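July 26, 2020

Cold start this morning, frost on the windscreen and the neighbour's lawn white until nine. I walked out to the Jemlow turnoff and back before breakfast. My left knee held up better than it did in June, though I still took the hill slowly.

Rang Shiuli Mondal after I'd eaten. She has finished sorting her mother's recipes and wants to type them up, 40 of them, most with no quantities. I said I'd test the lentil one and the fish one if she posts me copies. She is still working from her kitchen table and says the chair is ruining her back.

Spent the middle of the day on the jigsaw. It's the 1,000 piece harbour one and I have the border done except for one gap on the left side, which means a piece is in the wrong spot somewhere. I pulled apart the bottom row and put it together again the same way. Gave up and cleaned the oven.

Senan Hennessy dropped off a bag of lemons and stood at the gate for a bit. He's reading the Ó Flaithearta book I lent him and doesn't think much of it. He got to chapter 13 and skipped to the end - I told him that was cheating. He's going to try growing garlic where the old shed was. I gave him two jars of the plum jam and asked for the jars back this time.

Made marmalade with half the lemons. It took far longer to set than the book said and I scorched the bottom of the good pot. Six jars, a bit dark in colour, but it tastes all right on toast. The pot is soaking in the laundry tub.

Paid the water bill. Wrote to Lusulora about the heater, which still clicks when it comes on. Must ring them if there's no reply by the end of the week.

Soup for tea, and the last of the bread. Put yeast on the list, and wool for the grey cardigan if the shop has the right shade in. Bed early.
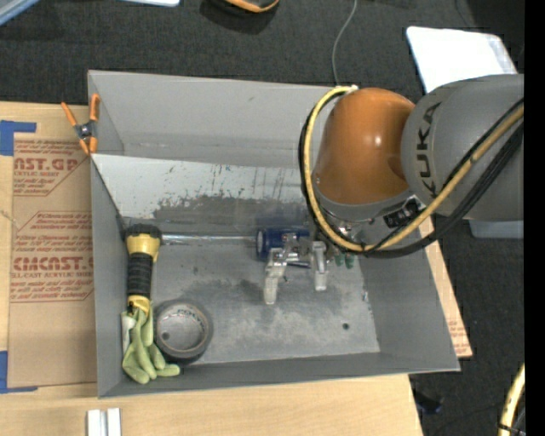 Got up again at eleven to take the washing off the line, as I'd heard rain on the roof. The towels will have to go round again tomorrow.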